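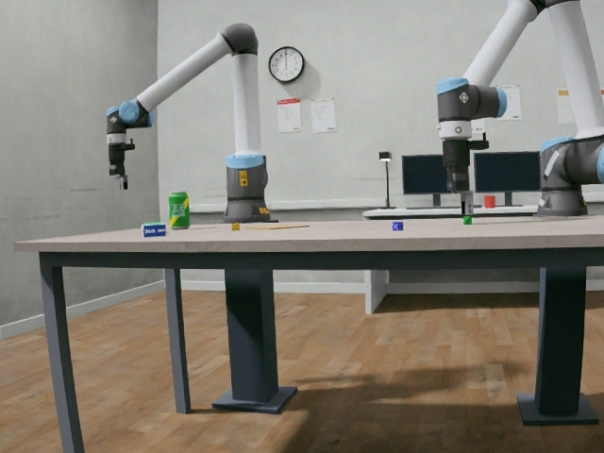 I have now worked with the Stonovent simulation kit since September, and I want to write down what I think of it before my trial licence becomes a paid one. I teach a small evening course in basic automation, and I was looking for a way to let my students practise with two arms without buying two arms. Stonovent sells a package of ready-made rooms, robot models and small objects which you load into your own computer. The table scene is the one I open most often, with the right gripper just over the little green cube and the other arm still up in the air, because it is a good moment to stop and ask the class what should happen next.

The package I took is the "two-arm tabletop" one. It costs 1680 dollars for a year, and there is a bigger one for 2634 dollars which adds a kitchen and a storage room. I asked Petronella Cele from their sales office if I could begin with the small one and move up later, and she said yes, I would only pay the difference. I got this in writing, and I recommend you do the same.

Installation was not difficult, but it was slow. The download took me a whole evening. The manual is 36 pages and was clearly written by an engineer who knows everything already. It tells you how to change the friction of a surface on page two, but how to save your own arrangement of objects comes almost at the end. I lost one arrangement in this way and I was quite cross with myself.

What I like most is the choice of small things. A soda can, a die, a thin flat stick, a cube - these are simple shapes, but each one asks something different from the gripper. The stick is the best teacher of them all. It lies so flat on the table that my students always come down too low the first time, and then the software stops the arm and shows a red message. With a real arm I would be looking at a repair bill.

I also like that the room looks like a room. My colleague Pirmin Wallner thinks this is a waste of computer power and he would be happy with a grey floor and nothing on it. I don't agree. A wall clock, papers on the wall, a desk with monitors behind the table - when we test a program that must find the cube by its colour, it is useful to have a background which is not empty. There is a small red cup on the desk, and one student's program chose it as a target when it was told to look for anything red. We had a good conversation after that.

Now the things I like less. The two arms share one clock in the software, so if you pause one, you pause both. I would like to hold the left arm still while I correct the right one, and at the moment I have to write an extra command for this. The shadows are pretty, but on my older laptop they make everything jump, and I turn them off during class. The gripper also closes with the same force on every object unless you change it by hand. The can behaves as if it were solid, which gives students a wrong idea about real cans.

Support answers in English within a day or two, always politely. Twice they sent me to the manual, to a page I had already read.

Before this I tried Flinby, which is cheaper, but it had only one arm at a time and I gave up after 2 weeks. A former student uses Hemiro and is satisfied with it. I have not tested it myself, so I can't compare.

I will pay for the year. The kitchen will have to wait until my evening course has more people in it, and first I want to see if they repair the pause problem in the next version. If you have found a better way to hold one arm still, please write it in the comments.

4 min read
7 comments - 12 shares

Recent posts
My old Ammann gripper and its replacement fingers
Flinby after two weeks
How I plan an evening class with one computer
Teaching coordinates with a paper grid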